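Two hundred goes at a cooker knob: what are we buying?

10 July 2025

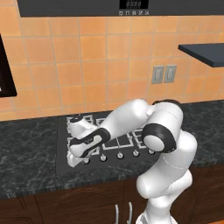

The Brollby project has reached the stage where everyone talks about numbers, so I'll begin with the ones we were given. There are 307 recorded runs in the simulated kitchen set, and 200 of them are for a single job: bringing the arm to the front of the hob and turning a knob. Those 200 are the ones the learning system has been trained on so far. The rest are drawer and cupboard runs that have been put aside until the hob work is finished.

I have been asked to write something cheerful about this for the members' newsletter. I've sat through two of the sessions at Rastotbridge and I can manage fair, which may have to do.

The work goes like this. A person sits at a desk with a hand controller and a screen, and steers a simulated arm through the task. The computer records the position of every joint, the opening of the gripper and the views that the learner will be given. If the run ends with the right knob turned, it is kept. If the arm knocks into the worktop or the operator loses patience, it is thrown away. Then the kitchen is reset and they start again. A good operator gets into a rhythm, and it is quite pleasant to watch, in the way that somebody else's ironing is pleasant to watch.

My first complaint is about the throwing away. A learner that sees only clean runs has very little to go on once it drifts off course. Put the gripper slightly to one side of a knob and it has no record of how a person would have backed off and tried again, as those runs were binned. I asked whether they could be kept under a separate label. The reply was that storage is cheap but checking is slow, and the label would have to be right. I accept that. I still think the binned runs may be the most useful thing the team has made all summer.

My second complaint is sameness. The simulated kitchens do change between runs: the tiles, the cupboard doors and the worktop pattern are all swapped, and the layout shifts as well. That is the strongest argument for doing this on a computer, and I don't want to be mean about it. Nobody is going to retile a real kitchen every afternoon. But the people steering don't change. Nearly all the hob runs come from the same pair of hands, and you can tell. The arm comes in high, pauses, drops and turns, every time. Swap the tiles as often as you like and you have still recorded one person's habit.

Then there is the knob itself. In the simulator it turns when the gripper pushes it far enough in the right direction. The one on my cooker at home has to be pressed in first, and sticks, and is usually a bit greasy. The note from Tripathi, who supply the simulator, says that contact and friction are "tuned for stability", and I take that to mean tuned so that the thing doesn't fall over. Fair enough for software. Whether a skill learned there will survive a real hob is a question the present set can't answer, and I wish the progress reports would say so more plainly.

Provum, who are doing the training side, are more hopeful. Their view is that the simulated runs give the system a rough idea of the task and that a much smaller number of real ones will tidy it up. It may well be so. I would like to see the smaller number written down before the real sessions start, so that it can't grow quietly each time the results disappoint. I would also like the test kitchens chosen now, by someone who hasn't seen the training ones, and then left alone.

In fairness to the people at the desk, the recording is carefully done. Each run carries its instruction in plain words, with the knob named by its burner, and the wording is checked against what the arm did before the run goes in. I have seen larger collections where the instruction said left and the arm went right. When I asked to look at a few runs of my own choosing, they were opened for me there and then, dull ones included.

The next batch is planned for September, with new operators if they can be found. Members who would like a turn at the controller should write to the Rastotbridge desk, and no experience is needed. Left-handers would be especially welcome, as would anyone who is a little clumsy.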